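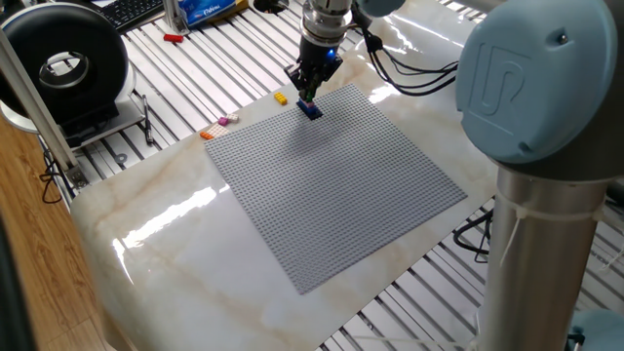 Gray baseplate on the marble top, loose bricks along one side

remzi_b: Starting small on this plate. Should I sort by color or by shape first?

madigan69: Shape. A flat plate gets lost under bricks.

Cosimo M: Disagree - color is quicker when you only have a few out. I sort by shape once I pass 200 pieces.

madigan69: I've got 300 in one tub and shape still wins.

remzi_b: Color for now, then. Does a glossy top let the baseplate slide?

Cosimo M: Mine does. I put a damp cloth under it.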